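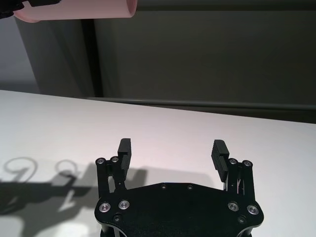 3. Table colour and shadow in public reading rooms

The colour of a reading table turned out to matter far more to our participants than we had guessed, and this was the most exciting part of the June sessions for us. Across 509 completed comment cards, readers at the Carrillo and Billano branches wrote about the tables more often than about the lamps, even though every question on the card asked about lamps!

Pale tops were liked for the brightness they gave to a room. They also made shadows easier to notice. Under overhead light, a matte surface in a very light grey-white can show a shadow with a crisp, dark outline (Figure 2), and a reader's own hand does the same thing to the page each time it moves. Kun and Zaki saw this in their earlier work at Zirkemstead, where 17 readers asked to change seats during a single evening. Darker tops hid the shadows well, but readers found them gloomy after 4 p.m. and tended to drift toward the windows.

Figure 2. Pale matte tabletop lit from above, with a dark charcoal wall behind.

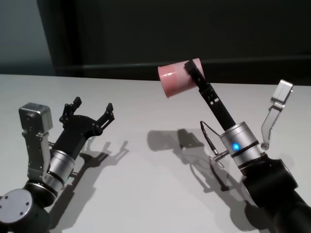
The wall behind the table deserves more attention than it usually gets. Readers who faced a dark wall told us that the page seemed brighter, and several of them enjoyed this for short visits. Over longer visits the contrast became tiring, and the same people began to favour seats facing a mid-grey or cream wall – a lovely result, as paint is cheap and new furniture is not.

We then repeated the evening sessions at Billano with 2 lamps per table, using the Lutent shade described in Section 2. Gyula Kun ran the seating plan and Ehab Zaki coded the cards. Complaints about hand shadows fell at the pale tables, while comments on the dark tables hardly changed. Results by age group are given in Section 4.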